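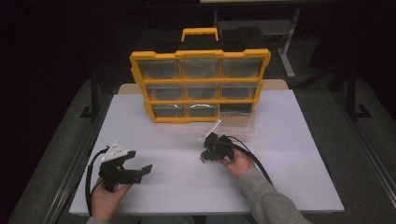

Two grippers, one drawer box, lots of tidying to do!

ROBOT HANDS YOU CAN HOLD – we look at the Clurnik kit

Robots have a hard time with small stuff. Picking up a little plastic piece? Easy for you. Tricky for a robot! So how does it learn?

One way – a person shows it. Over and over.

Brulent makes a kit for that, called Clurnik. Comes with two grippers. A gripper is a robot hand, kind of like a crab claw. It has two jaws. They open, they close, thats it. You have five fingers on each hand, so you're way ahead.

But with this kit YOU are the arm. You hold a gripper in each hand and do the job with the jaws. No cheating with your fingers!

What's the job? Could be a drawer box, like the yellow and black one on the white board. Nine little clear drawers. Try opening one with a crab claw. Now try putting something in it. Hard, right?

What we liked: the kit has 4 practice jobs, easy ones first. Setup takes 12 minutes with a grown-up. The job cards are short and have big letters.

What we didn't: cables. Each gripper has one and you have to keep it out of the way of your arm. Also your hands get tired after a while, so take brakes.

Who's it for? Classes and clubs mostly. Bratell sells it to schools, and the Beaudoin science club lends one out in March. Up to 5 kids can take turns.

Want to try at home with no kit? Get two pairs of kitchen tongs and a box of buttons. Move 4 buttons into a cup – one at a time. Go!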